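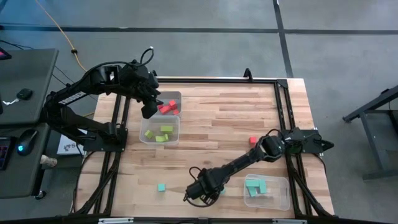

Red in one clear bin, green in the next. Color sorting on butcher block.

I own 566 toy blocks. I know this because I tipped every one of them onto my living room rug in August and spent an evening figuring out why cleanup in my house takes so long. My friend Kaiwen Tian came over, looked at the one giant canvas sack I'd been using, and said, "Well, there's your problem." (He was right, and he was a little smug about it!)

So I did what I always do and went overboard. I called Ruoxi Yuan, who sets up playrooms for a living over in Clulton, and she told me to sort by color first and worry about shape later. Kids see color from across the room – they don't have to pick a block up and think about it. She also told me to buy bins I could see into, and to keep them small. A big bin turns into a sack with corners.

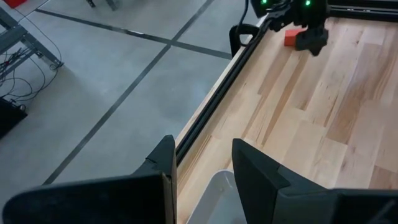

A pale bin at the edge of the wood, with plenty of bare table left over.

I tried a fancy set from Skadau first, with lids. Forget the lids. My daughter took them off once and we now use them as plates for pretend pizza. The plain open bins cost me $2 apiece, and I like them so much more. I put them on the table instead of the floor, too, and my back has been thanking me ever since.

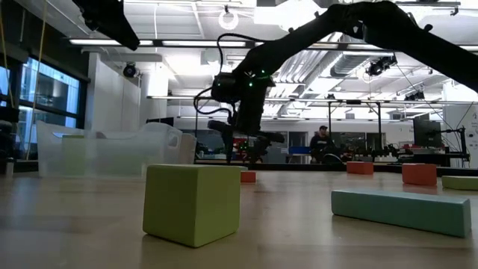 Foam is what I'd buy if I were starting over. Wood blocks are gorgeous, and I'll never give away my old Auer set, but foam doesn't wake up the whole house when a tower goes down at 6 a.m. The colors can be trickier than you'd expect, though. Orange is easy, but a lime-green cube and a paler green block can start a real argument about what counts as green, and then somebody has to rule on the long teal one. At our place teal goes in with the blues, and I've stopped taking appeals. We keep 40 blocks out at a time now and the rest live in the hall closet until I swap them on a rainy afternoon.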